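Workshop tips: sharing a bench with a robot arm

Notes from the Lulmont packing and sorting room, revised December 2022

These tips come from the first months of running a small arm on light sorting work at Lulmont. They assume the arm has been installed and risk-assessed by whoever supplied it. They deal with the bench, the parts and the people who work beside both.

Clear the reach first. Mark the full reach of the arm on the bench with low-tack tape and keep personal items outside the line. Mugs are the usual offender. A closed cup on a shelf behind the operator is better than an open one on the worktop.

Use a plain, pale top. Dark parts and bright parts both stand out against white, and dropped screws are easier to find. Wipe it with a barely damp cloth at each changeover. Grit under a part will tilt it enough to spoil a grip.

Practise with foam. Soft cubes forgive a badly set finger height and do not mark the gripper pads. Leave a finger's width between pieces at first, then close them up as the settings improve. Tight clusters are the hardest case, as the fingers need room on two sides of the piece.

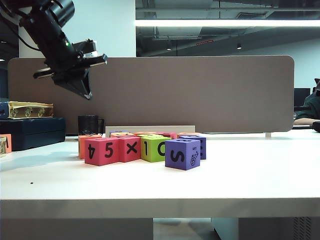 Gripper open above the bench, with numbered and lettered foam cubes grouped near the centre.

Dress the cable. Fix it along the arm with hook-and-loop straps, leaving slack at each joint. Move every joint slowly through its range before tightening. Replace any strap that has gone furry.

Fit a screen if the bench is in an open office. Fabric partitions cut down distraction for people at nearby desks. They do not count as guarding.

Keep a stoppage book. Ours is ruled in four columns: time, part, position of the arm, action taken. Between October and the end of the first trial it recorded 169 stoppages over 1,621 picks. Most were cured by moving the parts tray 20 mm towards the arm.

Changes to the job

Hand sorters now spend less of the shift lifting and more of it loading trays, checking rejects and clearing faults. Deirdre Duggan, who runs the early shift, found that wrists ached less but eyes tired sooner. Swap between loading and checking every hour, and put a task lamp over the reject tray.

Agree who may restart the arm and post the names by the stop button. Train at least two people per shift. Teresa Lynch keeps the restart sheet; new starters should see her before their first turn at the bench.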